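Open Day at Tinadico: Notes from a Tuesday Visit

I went to the Tinadico open day on Tuesday with my neighbor Arif Kodikara, who used to repair packaging machines and wanted to see what the new ones look like. The building is on the Cernby side of the rail line, behind a tile warehouse. The bus stops across the road. If you drive, park on the street, as the lot holds very few cars and it was full when we arrived.

Getting In

Visits are free but you have to book a slot. Ours was at 10:40. At the desk they gave us a paper badge and a sheet with the room numbers on it. The woman at the desk told us they had 484 bookings for the whole day, split into small groups. We signed a form saying we would stay behind the tape and not touch the equipment. Bags were fine. There was coffee in the hallway, and it was decent.

The Talk

The tour starts with a talk in a meeting room on the ground floor. Debashish Sheikh gave ours. He runs the home tasks group and has been there since the company had a single room over a print shop. He spoke for half an hour and used few slides.

Most of it was about why they moved from test benches to furnished rooms. A bench is flat and hard and always at the same height. A bed is soft, it is wide, and the robot has to lean over it without falling onto it. He said the sheet is one of the harder parts, as a toy pressed into a mattress sinks and moves. They have a list of 107 household tasks they want to work through, and tidying soft items into a basket is one of the early ones.

Arif asked how many times they repeat a task before they move on. The answer was 100 runs with the objects in different starting spots, and then a review. Somebody else asked about price. They don't sell anything from this group yet, so there was no price.

The Workshop

After the talk we walked through the workshop, where they build and repair hands. Several were opened up on trays. A technician let us hold a loose finger joint, which was lighter than I expected. On the back wall there is a rack of parts from Kurup, a supplier down the road, and a board listing what is waiting for repair. Arif spent most of his time at that board. He said the list looked a lot like the ones he used to keep, mainly cables and connectors.

The Bedroom

The last stop was the one most people had come for. The bedroom is set up like a normal room, with a wardrobe, shelves and a large bed with a gray sheet. The job was toy fruit and a white basket. We had 55 minutes in total for the workshop and this room, and the group voted to spend most of it here.

The robot works from the side of the bed, with cables coming to it from overhead. It was slower than I had pictured. I liked being able to see where the hand was going. 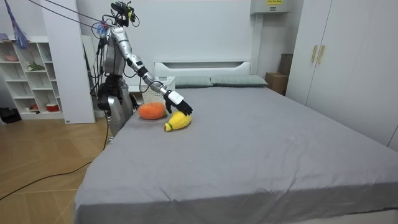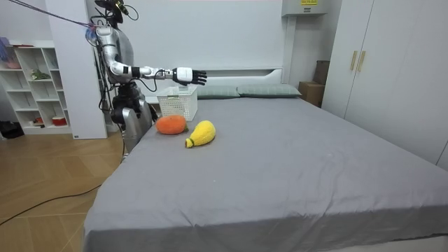 The basket stands near the pillows.

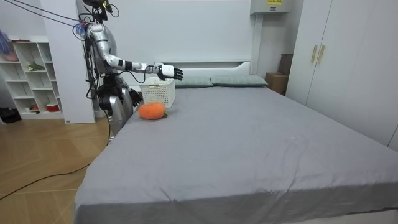
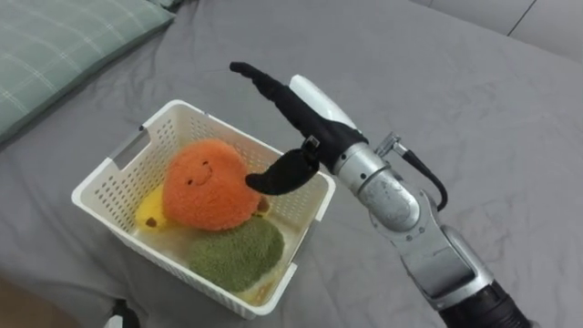
Practical Notes

The tour took a little under two hours with the talk. There are steps down to the workshop and no ramp, but the desk will take you around by the loading door if you ask. Children are allowed from age ten. The rooms are warm, so leave your coat on the hooks by the entrance.

There is nowhere to eat on site. We walked to Etora, a small lunch place past the warehouse, and had soup and a sandwich. It closes at two.

Tinadico plans another open day in January. Booking opens a month ahead through the form on their site. Arif has asked for the early slot, and he wants to bring a list of questions for the workshop people about how they route their cables.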